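# Chapter 4: Roster Rules and the Player Market

A sports team is a business with an unusual labor problem. Its most valuable workers are under contract for a fixed number of years, they can be exchanged for one another without being asked, and when the contract runs out they may leave for a direct competitor. The rules that govern all this are usually agreed on by the league and its players, and they differ from one league to the next.

This chapter looks at how those rules shape the choices a team makes. Chapter 3 dealt with where the money comes from: tickets, broadcasting, sponsors and merchandise. Now we turn to where most of it goes.

## 4.1 The roster as a limited resource

Most leagues set a maximum number of players a team may keep. In the basketball league we use throughout this chapter, each team may carry 13 players under full contract and 2 more on development contracts. A player on a development contract splits the season between the main team and a lower-level affiliate, and earns less than the league minimum.

A limit of this kind means that every signing has two costs. The first is the salary. The second is the roster place itself, which can't be used for anyone else while the player holds it. Teams with little money feel the first cost most. Teams with a lot of talent feel the second. A club with a deep bench may release a useful player for nothing, simply to open a place for a slightly better one.

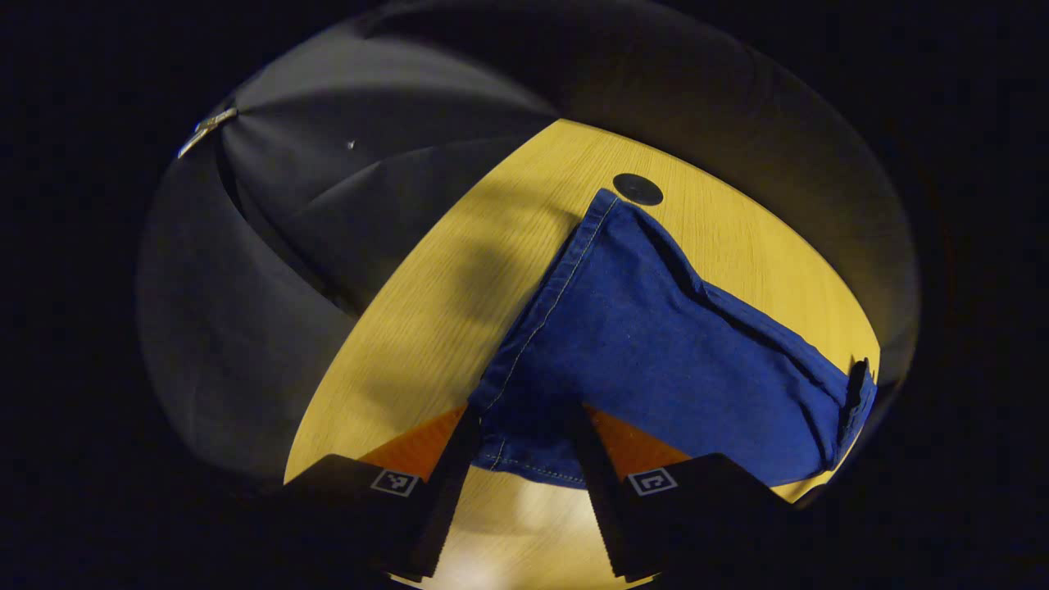 **Department of Sport Management**

Take the case of the Zilstead club. Zilstead enters the preseason with 12 players under full contract and one open place. Two candidates are available. One is an experienced guard who will help right away but is likely to retire within a year. The other is a young forward who will probably not play much this season. The guard asks for a one-year contract, and the forward wants three years.

If Zilstead looks only at this season's wins, it signs the guard. If it looks at the next three seasons, the answer depends on how fast the forward improves, how much his contract will be worth in a trade, and whether the team expects to be competing for a title at all. We will return to this case in Section 4.4, after the tools for comparing the two contracts have been introduced.

## 4.2 Salary caps

A salary cap limits the total a team may spend on player pay. Caps come in two basic forms.

Under a **hard cap**, no team may go over the limit for any reason. A team at the limit must release or trade a player before it can add one. Under a **soft cap**, the limit can be passed in certain listed situations, such as re-signing a player who is already on the team. Soft-cap leagues often add a tax on spending above a second, higher line.

Suppose the cap is $100 million and that around $50 million of a team's payroll goes to its two best players. The remaining 11 full contracts must then fit in what is left. Under a hard cap this is a firm limit, and the team will fill out its bench with players near the minimum salary. Under a soft cap, the same team may be able to keep a third high-priced player it drafted itself, as long as its owner is willing to pay the tax.

The choice of system affects player movement. A soft cap with an exception for a team's own players tends to keep rosters together, as the current team can offer more than its rivals. A hard cap breaks up successful teams sooner – their players become more expensive at the same time, and there is no extra room to pay them.

## 4.3 The draft and the rookie contract

New players usually enter a closed league through a draft. Teams select in a set order, with the weakest teams given the best chance at the early picks. A drafted player can sign only with the team that holds his rights, and his pay for the first few seasons is fixed by a scale.

Rookie scales hold pay below what the strongest young players would earn in an open market. For this reason a good player on a rookie contract is among the most valuable things a team can own. The Ronier club, for example, may pay its second-year center a small fraction of what Inthanon pays a veteran with similar results. The difference can be spent elsewhere on the roster.

**Key terms**

- roster limit
- development contract
- hard cap
- soft cap
- rookie scale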